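Last updated: September 26, 2019

Leinonen Chapel to read Psalms straight through, starting in January

Well, it's settled! Our little congregation at Leinonen Chapel is going to read the Psalms out loud from beginning to end this winter, one evening after another, and I get to be the one to tell you about it. The vote was Tuesday-night-potluck loud (you could hear the amens out in the parking lot), and it passed with 44 in favor and 11 against.

Pastor Niilo Miettinen brought up the idea back in the summer, when he was preaching on prayer and mentioned that most of us know the same handful of psalms and skip the rest. Guilty! I can say the twenty-third in my sleep, but ask me what's in the eighty-eighth and I'd have had to go look. I did go look, by the way, and it is a dark one. It ends in darkness and there's no cheering up in the last verse. Niilo says those are exactly the ones he wants us to hear in a room with other people.

The readings start in January and will be held in the Itetti Room, the long one behind the sanctuary. We begin at 7 each evening, with silence between the psalms and no sermon. The folks who voted no mostly worried about driving on icy roads at night, and I think that's fair, so Farkine Road Church across the valley has offered to host anyone who lives on that side. They'll be reading the same psalms on the same evenings.

We also need readers. So far 51 slots are filled, and a few people have already called dibs on the short ones (I see you, Psalm 117). If you can read at a normal speed and don't mind a hard name now and then, put yourself down. Psalm 119 will be split up among several of us, thank goodness. Large-print copies are coming from Zitent Books, paid for by a gift of $1000 from a family who asked not to be named. Bring your own Bible if you like following along in a different translation.

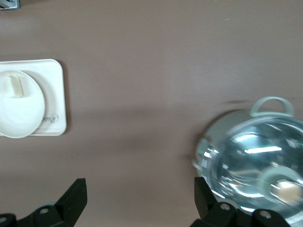
Psalm 51 gets an evening to itself, and I'm really glad it does. It's the one where David quits making excuses and asks for a clean heart, and Niilo wants us to take it slowly, reading it twice with a long quiet in between. Afterward we'll pass slips of paper and each write down something we want to lay before God, and nobody will read them but Him. I've been asked to set up the table for that, and my taste runs very plain: a bare brown tabletop and a white square tray with rounded corners, like the one in the photo, would suit me fine for the slips. Candles if the fire rules allow. Then we sing the doxology and go home, and the next night we pick up at 52.

Contact the chapel office | © Leinonen Chapel | Back to top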